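Lallstead lunch scheme promises less waste, but where are the figures?

14 comments | 26 shares

A plan to teach Lallstead families to cook smaller meals will go ahead in January, despite questions over what the first round achieved.

The Small Plates course, run by the kitchenware firm Ellico at its Monti Street rooms, claims that people who serve food on smaller plates and heat it in a tabletop oven throw less of it away. Ellico says 142 households signed up for the first round. It has not said how many finished.

The council is putting in £47 a household for the second. That buys one evening session, a booklet and a discount on Ellico's own plates, which some will find convenient for Ellico.

The table layout used for the course is simple enough. A big plate and a smaller one are set out with a little fruit, and people are asked to think about how much they would put on each. The toaster oven comes into it later, when the talk turns to reheating.
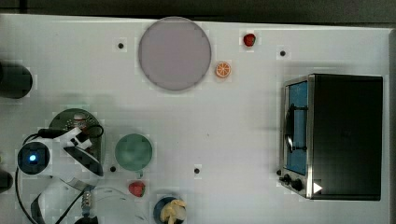

Photo: Rekano / Ellico

Strawberries and a slice of orange are hardly what fills the bins of Lallstead. Asked why the session does not use bread, potatoes or cooked rice, the firm said fruit was "easy to portion and nice to look at".

Corina Mocanu, who went to one of the autumn evenings, was not won over. "The oven bit was useful, I'll give them that," she said. "But I've got three teenagers. If I put out a smaller plate they fill it twice."

She said those attending were asked to keep a diary of what they threw out for 30 days. She handed hers in and heard nothing back.

Ellico said the diaries were "still being looked at" and that early signs were encouraging. It would not share them. A spokeswoman said a summary would be ready before the next sessions start, though the same was said about the first round, and that summary has yet to appear.

The council said it was happy with the scheme and that the cost was small. It did not say how it would judge whether the money had been well spent, or whether anyone would weigh what goes in the bin before and after.

Places for January can be booked at the Monti Street rooms. The discount on plates runs until the end of the course.

Contact the newsdesk | Copyright Lallstead Messenger | Back to top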